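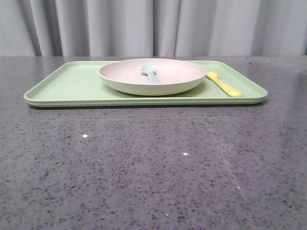
Yamila Lucero learned to interpret in a hospital laundry room. She was 19, folding sheets on the night shift, when a nurse came down the stairs and asked whether anyone spoke Spanish. A man in the emergency department was trying to explain where it hurt, and his daughter, who was eight, had been doing the talking for him.

"I went up in my apron," Lucero says. "I did it badly. I told the doctor what I thought the man meant, and I left out the parts I found embarrassing. The little girl corrected me twice."

She has now been a medical interpreter for most of her working life, and for the last several years she has run the training program at Sternenum, a language service that supplies interpreters to clinics, hospitals and hospices. The office is on the second floor above a shoe repair shop. We met there in January, in the late afternoon, between two of her classes.

Last year Sternenum filled 1,478 appointments. Spanish and Arabic made up more than half. The rest were spread over a long list of languages, a few of which came up only once. Lucero keeps the list on her wall and can say who took which call.

"The rare ones are hard to plan for," she says. "A clinic calls at nine in the morning and wants Latvian at eleven. I have one person for Latvian. If Siiri has a cold, I have a problem."

Siiri Sproģis, the person in question, teaches piano and takes interpreting jobs when she can. Most of the others on the roster also have other work. The pay is by the hour with a two-hour minimum, and travel time is covered only past a certain distance. Lucero would like to change that and has told the clinics so.

The training course takes 44 hours, spread over 11 weeks. It covers anatomy, ethics, note-taking and a good deal of practice in which the trainees play doctors and patients for one another. People who grew up speaking two languages often expect to find it easy. Lucero says they tend to struggle in the third week, when the class moves from conversation to consent forms.

"They know the word for kidney in English and they know how their mother talks about her kidneys," she says. "Those are different vocabularies. Your mother might say her back. So is it her back or her kidney? You don't get to decide. You say back, and the doctor asks another question."

The rule she repeats most often is that an interpreter adds nothing and leaves nothing out. If a patient swears at the doctor, the interpreter swears. If a doctor makes a joke that falls flat, it falls flat in two languages.

Ghizlane Benmoussa, who finished the course two years ago and now works mostly in Arabic and French, found that part harder than the vocabulary. She joined us halfway through the conversation, still in her coat.

"My first bad diagnosis was a woman my aunt's age," Benmoussa says. "At home you would never say it that directly. You would talk about God first, you would ask about the children. The doctor said it in one sentence, so I said it in one sentence. She looked at me, not at him. They always look at you."

I asked whether she had wanted to soften it.

"Of course. But then she would have had less information than an English speaker in the same chair."

There are exceptions to the rule, or at least interruptions. An interpreter may stop and say, speaking as herself, that a word has no good match or that she thinks something has been misunderstood. Lucero teaches her students to do this out loud, in both languages, so that neither side is left listening to a private conversation. She allows that some doctors are impatient with it.

Video calls have taken over a large share of the routine work. Lucero has no quarrel with them for prescription refills and follow-up visits. She is less happy about them in labor and delivery, where the screen ends up pointed at a wall, and with older patients who cannot hear it well. On one call last spring, she says, the sound dropped out up to six times in a single appointment, and the patient started to answer yes to everything.

"When somebody says yes five times in a row, I get worried," she says. "I ask the doctor to have them explain it back."

She still takes shifts herself, usually in the evening, and prefers the pediatric ward. State funding for the course runs through the summer. She has applied to renew it and expects to hear in the spring. In the meantime there is a waiting list, and she has started asking applicants to sit in on one class before they sign up. A few change their minds.

The man from the emergency department recovered, she told me as she was getting her papers together. She saw him in the cafeteria a week later, with his daughter, and he bought her a coffee. The girl asked if she had learned the word for gallbladder yet.

"Vesícula," Lucero says. "I had looked it up that same night."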